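Section 4: Setting up the board station and looking after the finger pads

Before you begin

By this point you should have both hand grippers out of their cases, charged up and talking to the Trirton recorder. If either one is still sulking, please go back to Section 3 and sort that out first - it is much easier to do with a clear table. Set aside 46 minutes for this part the first time round. After that you will find it goes a good deal quicker, particularly if you keep a screwdriver, a soft cloth and a packet of spare pads together in the one box.

Note: the steps below are written for the Neler pair with foam-faced pads. If you have the Drunier fingers, the order of work is the same but the screws are a size larger.

Setting up the station

1. Wipe the table down with a dry cloth and let your eye run over it for grit. Small marks on the surface do no harm and can be left alone.

2. Stand the whiteboard towards the back of the table in its white plastic supports. Press gently on the top edge. It should give a little and come back, and the supports should stay where they are.

3. Lead the gripper cables away from the middle of the table, one to each side as far as you can manage. Leave enough slack for your arms to reach the board comfortably.

4. Take one gripper in each hand and bring them over the table with the fingers open. Hold them there while you count slowly to 14, so that the recorder can settle on both marker plates.

5. Lower each gripper in turn until its fingers are facing the foot of the board, and look closely at the two pads. Turn your wrist a little if the light is poor. You are looking at the foam faces, the edges of the pads and the small holes in the blocks.

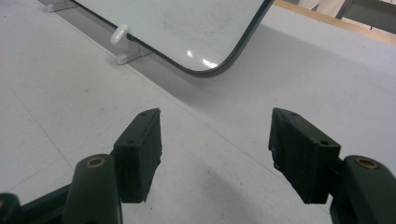
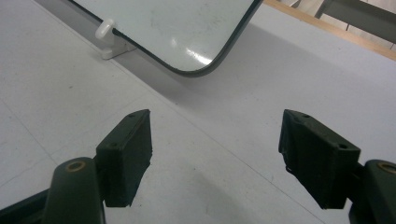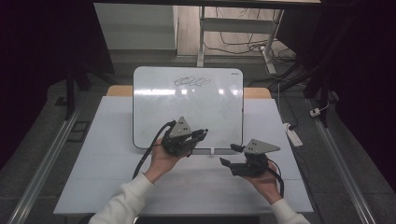
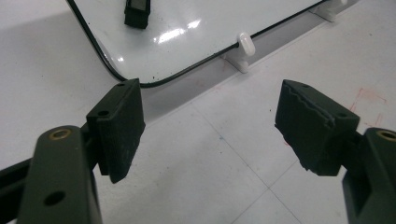

Figure 4.1 Grippers open at the board during the pad check. In the last picture, the pad on the right has a torn upper edge and is due for changing.

6. Write down what you found on the station card, even when all is well. İlker Ağca goes through the cards on a Monday and orders pads from Coste on the strength of them, so a blank card tends to mean an empty drawer later on.

Changing a worn pad

A little roughness on the foam is quite normal and gives you a better hold. Once an edge has torn, though, or bits have begun to come away, the pad wants changing. Change both pads on that gripper together, even if its partner still looks crisp, or you will find the grip pulling to one side.

1. Switch the gripper off and unplug its cable.

2. Lay it on its back on a folded cloth, with the fingers open as wide as they will go.

3. Undo the screws that hold the pad block and lift the block away from the arm. If it sticks, rock it gently from side to side.

Caution: leave the brass bushings where they are. They are pressed into the arms and will not go back in true once they have been knocked out.

4. Brush any crumbs of foam out of the linkage with a dry brush. Please don't use oil here, however tempting it may be - it creeps into the foam and softens it.

5. Fit the new block with its foam face towards the opposite finger. Put all the screws in loosely first, then nip them up a little at a time.

6. Open and close the fingers by hand a few times. The pads should meet evenly along their length, and you should feel no scraping.

7. Plug the cable back in, switch on and run the short grip test from the Trirton menu. A reading of 80 or more is a pass. Anything lower usually means a screw has been left slack, so go round them once more and try again.

Note: new pads are a touch springy for the first day or so. We suggest looking them over again after 700 closes, and moving any gripper that fails its second test to the repair shelf with the card tucked under it.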